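Open afternoon at Lesgate: "come and stand at a table"

Posted in December, local tech pages

Got there at 1:40 and the thing had started at 1:30, so I missed the welcome and the coffee. Slamet Jugah found me by the coat rack and just started talking. He runs the floor at Lesgate, the site where Drernema does its robot training work, and he had the look of a man who'd already said everything twice that day.

"People come in and they want to see a robot walk up and shake hands," he said. "Sorry. We do tables. We do picking stuff up and putting it down."

So, tables. The open day was small this year. 100 places, all gone by the end of the first morning acording to Jugah, mostly to people from Cistdale and a couple of school groups. Visitors go round in batches, you get a badge, you get told where not to put your coat.

I asked him what a normal shift is like. "You get a job card. The card says put this on that, or take this off that. You do it. Then you put everything back and do it again." How many times? "The card says 100. Some cards say less. Nobody's favorite is the one that says 100."

The tasks are household stuff. Hanging things up, putting things in baskets, tidying shelves. Jugah used to work in a furniture warehouse and says it's the same muscles. "Your shoulder knows by lunch."
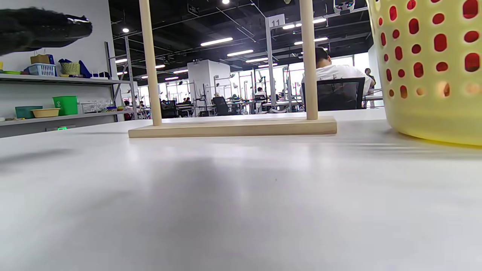 Can visitors try the hand-held gripper themselves?
Anyone 14 and over can have a turn at the end of the tour, five minutes each, with a member of staff at the table.

I had my five minutes. Terrible at it. You squeeze, the fingers close, you think you have the thing and then you don't. A girl from one of the school groups went after me and was better straight away. Jugah was polite about it. "Everyone grabs too early," he said. "You're used to your own hand, it forgives you."

Next I got passed on to Fatos Đorđević, who looks after the data side and talks about twice as fast. My notes for this part are bad. He started on the floor as well, moved to a desk after a year, still does a shift when they are short.

What does he look for? "Boring. I want boring. Same start, clean grasp, clean finish. If you drop it, fine, say you dropped it, we mark it and keep going. The worst thing is someone who drops it and picks it up quick and hopes." He had the tally for that morning on a scrap of paper in his shirt pocket: 247 runs by noon, which he called ok for a day with guests coming.

I said it seemed like a lot of effort to teach a machine to hang up a hat. He didn't take offense. "My mother can't reach her closet rail now. She would like the machine that hangs up the hat."

Then he was off on hats generally. Soft things are hard, he said. A box is a box from every side. Anything knitted changes shape each time you touch it, so the run you did before is no help with the one you're doing now. They've got a whole group of cards on soft things and he wants more.
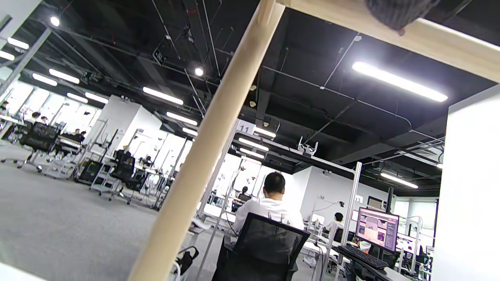
On the floor at Lesgate during the open afternoon.

What about the jobs question, I had to ask. Jugah had come back by then and the two of them looked at each other. "We get that every tour," Jugah said. He doesn't have a speech for it. He said the people he hires mostly come from warehouse and kitchen work and that they stay, and that he'd sooner have them in the room than not. Đorđević said he'd worry when a robot could fold a fitted sheet. "I can't fold a fitted sheet."

Bit about the building, as a few readers wrote in asking after the last piece. The site goes back to 1927, when it was the Georgiou works, and Jugah's wife had a grandfather there. He didn't know what they'd made at the start. Buttons, maybe, or parts for something. If anyone knows please write in, I'd like to run it.

Tour finished at 3:15, late. There was a line for the gripper and they let it run on. Jugah said they'll do another one in spring if the company agrees, same format, and he wants to add an evening slot for people who work days. No booking page yet. Wear comfortable shoes, theres hardly any sitting down if you're a visitor, and leave the big bag at home.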